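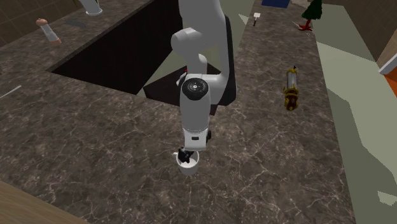 식초 얘기는 못 들은 걸로 하겠습니다. 대리석에 식초를 붓는 건 청소가 아니라 조각이에요. (설거지미루기)

생활 > 주방 > 상판·싱크대 > 얼룩과 관리
일요일, 글쓴이 밤열시커피

대리석 상판에 생긴 동그란 자국, 포기해야 하나요?

이사 온 집 주방 상판이 천연 대리석입니다. 부동산에서 집을 보여줄 때는 고급스럽다고만 하고 레몬을 금지해야 한다는 말은 없었어요. 입주 첫 달에 컵 놓던 자리마다 뿌연 동그라미가 생겼습니다. 젖은 행주로 닦으면 사라졌다가 마르면 다시 나타납니다. 어머니는 식초로 닦으라 하시고, 남편은 원래 무늬라고 주장합니다. Grollham이라는 동네 석재 업체에 물었더니 사진도 안 보고 전체 연마를 권하네요. 집에서 해볼 수 있는 게 있을까요? 코팅을 언제 했는지는 모릅니다. 전 주인도 모른대요.

설거지미루기
마르면 다시 보이는 뿌연 자국은 얼룩보다 부식일 가능성이 높습니다. 손톱으로 살짝 긁었을 때 걸리는 게 없고 비스듬히 봐야 보이면 거의 그쪽이에요. 주스, 와인, 탄산수 같은 산성이 표면 광을 먹은 겁니다. 세제로는 안 지워집니다. 저도 세제 세 통 쓰고 나서 인정했습니다.
얕은 자국이면 대리석용 광택 파우더를 물에 개서 젖은 천으로 문질러 보세요. 저는 Prata 걸 썼고, 구석에 먼저 시험했습니다. 유광 상판에만 해당하는 얘기고, 무광이면 오히려 그 자리만 반짝거려서 새 고민이 생깁니다. 손톱에 걸릴 만큼 패였으면 사포 패드로 가야 하는데 2000방까지 올려야 광이 나요. 제 기준으로 이건 업자 영역입니다. 팔도 아프고요.
끝나고 물방울을 떨어뜨려 보세요. 10여 분 뒤에 그 자리가 진해지면 발수 코팅이 죽은 겁니다. 다만 코팅은 물과 기름이 스미는 걸 늦출 뿐이고 산은 못 막습니다. 코팅했다고 레몬 썰지 마세요.

두부한모
그냥 쓰세요. 저희 집은 이제 동그라미가 하도 많아서 무늬입니다.

싱크대옆자리
위에 분 말씀 대체로 맞는데, 커피나 기름처럼 색이 진한 자국이면 방법이 다릅니다. 베이킹소다를 물에 되직하게 개서 올리고 랩을 씌워 하루 두었다가, 랩을 걷고 완전히 말린 다음 떼어내세요. 한 번에 안 빠지면 반복입니다. Meltader 제품으로도 해봤는데 베이킹소다랑 차이를 못 느꼈어요. 가격 차이는 느꼈습니다.
그리고 업체는 한 군데 더 물어보세요. 저는 전체 연마 견적이 74만 원 정도 나왔는데, 다른 집에서는 싱크대 옆만 부분으로 해줬습니다. 경계가 아주 조금 보이긴 해요. 손님은 모르고 저만 압니다.

분류: 천연석, 물자국, 부부 의견 차이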